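Mostura drops its office badge app, goes back to keys

Posted 2020-01-05 by Zainab Idahosa

Mostura, the shared office company with more beanbags than closets, is giving up on the phone app that opened its doors. Starting this month, members at the Brultow building will get a metal key on a ring, the same technology that let their grandparents into the house.

The app was called Plurnura, and it arrived in September with a launch party and a small cake in the shape of a padlock. It was supposed to do everything. You held your phone near the door and the door opened. You held your phone near the locker and the locker opened. You held your phone near the coffee machine and it asked whether you'd like to rate your experience with the locker.

For the first couple of weeks it mostly worked. Then an update came through on a busy morning and the front door began asking people to accept new terms of service before it would unlock. The terms ran to 31 screens. A line formed down the steps and past the dry cleaner's, and the dry cleaner, who knows an opportunity when one is standing outside in the rain, put out a sign offering half off on coats.

Mostura fixed that one by lunchtime. It was slower with the next problem, which was that the app logged people out if they hadn't opened a door in a while. This included anyone who had been sitting at a desk doing the work they rent the desk for. You could stay signed in by getting up and opening the supply closet every hour or so, and a number of members did. The supply closet has never been so well visited. It contains toner.

Batteries were the other sore point. A dead phone meant a locked door, and the chargers were on the far side of the door. Mostura's help page suggested that members "plan ahead." It later added a second suggestion, which was to call the help desk, presumably from the dead phone.

In a letter sent to members last week, the company says it logged 137 lockout complaints at Brultow alone before it stopped sorting them by type. The letter describes the return to keys as "the next step in our access journey," and you have to admire whoever typed that with a straight face. It goes on to explain what a key is for, in two paragraphs, with a reminder not to lend it to anybody.

The details, for those who need them: keys can be picked up at the front desk during staffed hours. Bring ID. Each member gets one for the front door and one for their own floor, and people who rent a lockable cabinet get a third. Replacements cost $4, which is less than a month of the app's premium tier (the premium tier let you change the color of the padlock). Roughly 400 keys have been cut so far, by Onuoha, the hardware store two blocks over, which has not had a beanbag on the premises at any point in its history.

Onuoha did the work on an ordinary cutting machine behind the counter, and the store was polite enough not to ask too many questions. The store also supplied the rings and the paper tags. The tags are blank. Mostura has asked members not to write the address of the building on them, and has asked again, in bold, not to write the address and the floor.

Plurnura isn't vanishing altogether. The app will still book meeting rooms, which it does fairly well, and it will still send the Friday newsletter's worth of push notifications on whichever day it feels like sending them. The door readers stay on the walls for now with their lights switched off. The company says it may find another use for them. Members have been hanging umbrellas on the one by the back stairs, and that seems to be going fine.

The change reaches the workshop floor last. The rooms up there are rented by the month, and some of the tenants have been propping their doors open with a chair for so long that the chair now appears on the fire inspector's list. Their locks get changed at the end of the month, and the chair has to go back to the kitchen. 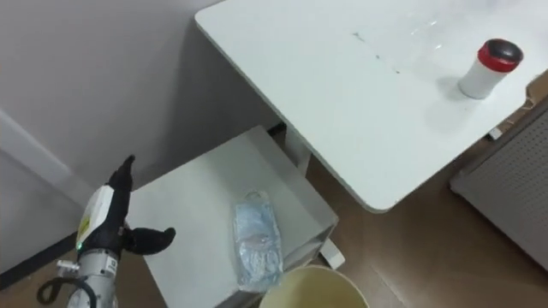

One tenant, Enrique, wrote in to say that he never installed the app in the first place, and had been getting in every morning by waiting for somebody else to open the door and walking in behind them with a box. He wanted to know whether he was still entitled to a key. He is, according to the front desk, though he'll have to return the box, which belongs to the mail room.

Others have been less easygoing. A few members who paid a year up front for the premium tier are asking for their money back, and Mostura says it will refund the unused months as credit toward printing. It didn't say what becomes of people who don't print. The letter does give an email address for questions about this, and an automatic reply from that address recommends checking the help section of the app.

Mostura's other buildings will keep phone entry until the spring at the earliest. Anyone based at one of those who wants a key in the meantime has been told to put in a request. The form is in Plurnura, under Settings, then Doors, and you'll need to be logged in.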